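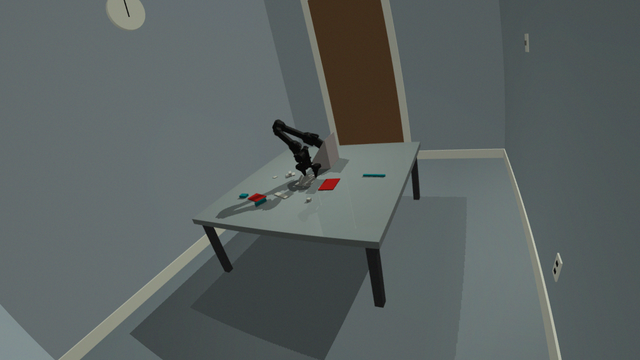
Taxa moderadora depois da mudança de escalão, alguém sabe?

meireles_a
27 de maio
Boas. A minha mãe recebeu carta a dizer que perde a isenção das taxas moderadoras por insuficiência económica. O motivo: rendimento do agregado acima do limite. Só que o agregado é ela sozinha desde que o meu irmão saiu de casa em maio. Reforma pequena e uma renda de um anexo, mais nada. Pedi revisão no portal, deu erro duas vezes. Alguém já passou por isto? E enquanto não respondem paga ou não paga?
Adelino

rosmaninho
O agregado que conta é o que está nas finanças, não o que está no centro de saúde. Se o teu irmão ainda aparece na declaração dela o rendimento vai atrás. Vê isso primeiro

meireles_a
Ele entrega IRS sozinho há anos. Na declaração está só ela. Mas na morada fiscal estavam os dois, sim.

tuga_do_norte
Morada não interessa nada. Interessa a declaração.

rosmaninho
Interessa quando fazem o cruzamento. À minha sogra aconteceu exactamente isso, estava lá o neto com a mesma morada e veio indeferido. Teve de reclamar

tuga_do_norte
Então foi erro deles, não é regra. Estás a baralhar o homem.

rosmaninho
Não disse que era regra. Disse que acontece.

Jayanthi R.
Adelino, a renda do anexo está declarada com os 12 meses? Pergunto porque no meu caso (recibos verdes) o problema foi o valor bruto. Eu fazia contas ao líquido e achava que estava abaixo, eles contam de outra maneira. Passei por 60 euros no ano. Sessenta! Fui ao balcão e a senhora mostrou-me no ecrã, não havia volta a dar.

meireles_a
Está declarada sim. Cerca de 1.000 euros no ano todo, é um anexo minúsculo. Não tinha pensado no bruto. Vou ver com ela logo à noite

quiambao_w
tens de pedir por escrito, não fiques pelo portal. portal dá erro e depois não tens prova de nada. eu mandei carta registada com aviso e responderam em 13 dias. pelo portal estive meses

tuga_do_norte
Carta registada em pleno século XXI... O portal funciona, é preciso é ter os dados actualizados antes. Nome, morada, NIF, tudo igual nos dois lados. Se há um acento a mais dá erro.

quiambao_w
funciona para ti. a mim não funcionou. 13 dias, repito

Jayanthi R.
Comigo o portal também deu erro mas era do browser, mudei e passou. Vale a pena tentar antes de gastar nos correios.
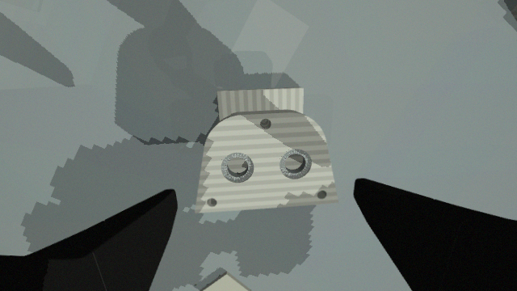

meireles_a
Já mudei de browser e nada, continua a parar no último passo quando se carrega em submeter. Vou pela carta. Alguém tem minuta? E endereço, vai para o centro de saúde ou para onde?

quiambao_w
eu entreguei no centro de saúde à atenção da unidade administrativa. minuta não tenho, escrevi à mão: nome, nº de utente, NIF, "venho pedir a reapreciação da isenção" e juntei cópia da nota de liquidação e da declaração das pensões. uma página chegou

rosmaninho
Junta também comprovativo da morada do teu irmão. A nova. Não custa nada

tuga_do_norte
Não é preciso para nada, mas pronto.

Ching-wen
Olá, trabalhei uns anos num atendimento (já não trabalho, as coisas podem ter mudado). Sobre pagar ou não enquanto espera: no nosso balcão a taxa era lançada na mesma e depois, se a isenção fosse reposta com data anterior, pedia-se a devolução com os recibos. Guardem os recibos todos, mesmo os pequeninos. E antes de mais perguntem se o acto tem taxa, hoje em dia a maior parte das consultas já nem tem, é mais urgência sem referenciação. Pode estar aqui uma discussão enorme por uma coisa que ela quase não usa.

meireles_a
Isso é que eu não sabia. Ela foi à urgência em maio por causa da tensão, sem ligar antes para lado nenhum. Foi aí que pagou e foi aí que vimos a carta com outros olhos. No centro de saúde não lhe pediram nada, confirmei agora com ela

Ching-wen
Pois, deve ser isso. Da próxima liguem para a linha primeiro, se encaminharem ela entra referenciada. E perguntem pelo multiuso se ela tiver alguma incapacidade reconhecida, é outra via de isenção e não depende do rendimento.

tuga_do_norte
O multiuso demora uma eternidade. A minha junta médica foi marcada para 7 meses depois.

Jayanthi R.
Demora mas mete-se o pedido e espera-se, uma coisa não impede a outra.

meireles_a
Ela não tem, mas tem a anca num estado... vou falar com a médica de família. Carta segue amanhã, com o comprovativo da morada tambem, já agora. Depois digo o que responderem.

quiambao_w
com aviso de receção!!

meireles_a
Sim sim, com aviso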